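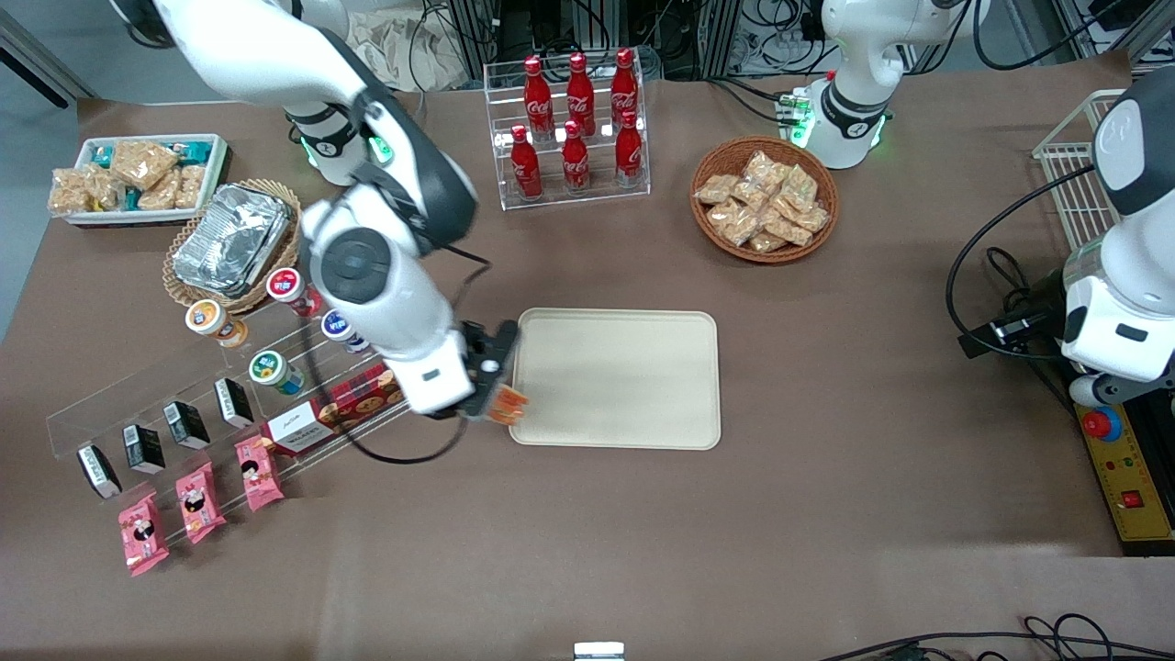

How long before a car boot sale should I start pricing my things?
Start the week before, a little each evening, and leave only the last-minute finds for the night before you go.

I say this as someone who spent years doing it the other way, kneeling on the hall carpet at midnight with a roll of stickers and a pen that had nearly given up. Pricing always takes longer than you think it will, mostly because you pick up a jug and start remembering where it came from, and then you've lost twenty minutes and decided to keep the jug.

What you'll need

Small round stickers, the sort that peel off cleanly (test one on something you don't mind about first)
A dark pen that doesn't smudge
String tags for clothes and anything with a delicate surface
A notebook
Plenty of boxes, not too big
Newspaper or old towels for wrapping

Step one: sort before you price

Get everything out in one place if you possibly can. I use the spare bed, which means no guests for a week, but there we are. Put like with like: kitchen things together, books together, toys together, and so on. You'll spot straight away that you own five of something, and it's much easier to give five cheese graters a sensible price when they're all looking at you at once!

Anything chipped or missing a part goes in its own pile. You can still sell it, but write the fault on the label so that people know where they are.

Step two: decide what you'd be happy with

Forget what you paid. I know that's hard, and I still wince over a bread maker I let go for next to nothing, but the person in front of you doesn't know and doesn't much mind. Ask yourself what you'd be pleased to walk away with, then add a little on top for haggling. Round numbers are best. Pence are a nuisance in the cold, and our Leone sale in November was so bitter that I couldn't feel the coins in my hand.

My friend Giorgia Gatti prices nothing at all and makes up a figure when she's asked. It suits her, she's quick and she likes the chat. I get flustered and say a pound to everything, so I label.

Step three: write the labels

Put the price where it can be read from standing height. For plates and bowls that means on the top, not underneath, or every last one will be turned over and put back in the wrong place. Books do well in a box with one price for the lot written on the side in big letters. Clothes should hang if you have a rail, with the size next to the price on the same tag.

Glass and china can take a sticker. Old paper, leather and painted wood can't, so use a string tag or stand a folded card next to them.

Step four: keep a list

Only the better pieces need to go in the notebook. Write down the asking price and, next to it, the lowest you'd take. Having decided that in your own kitchen, in your slippers, you'll be far less likely to give way at seven in the morning to a man with a torch. I think my list last time ran to 12 items, and I was glad of every line.

Step five: pack in the order you'll unpack

Put the heavy boxes in the car first, and the table last so it comes out first. A cloth goes on top of that, then your float and your flask. Mark each box with what's in it and where it will sit on the table. If you're sharing a pitch, as I do with Remo Santoro, use a different coloured sticker each, and agree beforehand who is holding the money tin.

On the day

Drop your prices in the last hour if you want to go home light. A "fill a bag" offer works wonders for clothes and soft toys. Whatever is left, I take straight to the charity shop on the way home, before it can creep back into the loft, and then I have a bath and count up afterwards.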